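Sol de l'atelier : les dalles sont posées

7 août

J'avais parlé au printemps de refaire le sol de l'atelier. Le béton d'origine farinait depuis des années, et chaque coup de balai soulevait une poussière grise qui finissait sur les machines. J'ai hésité entre une résine époxy et des dalles clipsables. J'ai pris les dalles, surtout parce que je n'avais pas envie de vider toute la pièce d'un coup.

Le choix du modèle

J'ai demandé des échantillons à deux marques, Brindex et Momach. La dalle Brindex est plus épaisse et plus raide, avec une surface à petits grains. La Momach est lisse, plus souple, et elle se découpe au cutter en trois passages. J'ai laissé les deux sous le pied de la perceuse à colonne pendant une semaine. La Momach a gardé une marque, la Brindex non. J'ai donc commandé des Brindex, 275 dalles, chez Dastholm, qui livre sur palette. Total avec le transport et les bordures : 3787 euros. C'est plus que la résine, il faut le savoir avant de se lancer.

Le seul reproche que je fais à Dastholm concerne les bordures d'angle, oubliées à la première livraison. Elles sont arrivées douze jours plus tard, sans frais.

La préparation

Le béton doit être propre et à peu près plan. J'ai gratté les vieilles taches de peinture, rebouché deux trous au mortier de réparation et passé l'aspirateur deux fois. Devant la porte il y avait un creux de quelques millimètres, que j'ai rattrapé au ragréage. J'aurais dû en faire autant près de l'établi : une dalle y bouge encore un peu quand on marche dessus.

Pour la poussière, j'ai appliqué un durcisseur Poon au rouleau, dilué comme indiqué sur le bidon. L'odeur est forte le premier soir. Le lendemain on ne sentait plus rien.

Pour les petites choses qui traînaient par terre, j'ai tout mis dans des paniers et des caisses que je déplaçais d'un côté à l'autre de la pièce.

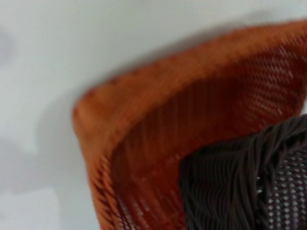 La pose

On part d'un angle, en laissant un jeu de 8 mm le long des murs pour la dilatation. Les dalles s'emboîtent au maillet en caoutchouc. Un maillet ordinaire laisse des traces blanches, j'en ai fait l'expérience sur la première rangée. J'ai travaillé par moitié : machines à gauche, pose à droite, puis l'inverse. Le tour à bois a été déplacé au transpalette, directement sur les dalles neuves, sans dégât.

Les découpes ont pris plus de temps que le reste. La scie sauteuse fait fondre la matière si on va vite. À vitesse lente, avec une lame à grosses dents, la coupe est nette.

Après quelques semaines

Le sol est plus confortable debout et moins froid. Les copeaux se balaient bien, la sciure fine un peu moins, elle reste dans le grain. Une vis tombée se retrouve facilement sur le gris clair. Il me reste une dizaine de dalles, rangées derrière l'armoire. La dalle qui bouge près de l'établi, je la reprendrai en décembre, quand je déplacerai l'aspirateur à copeaux.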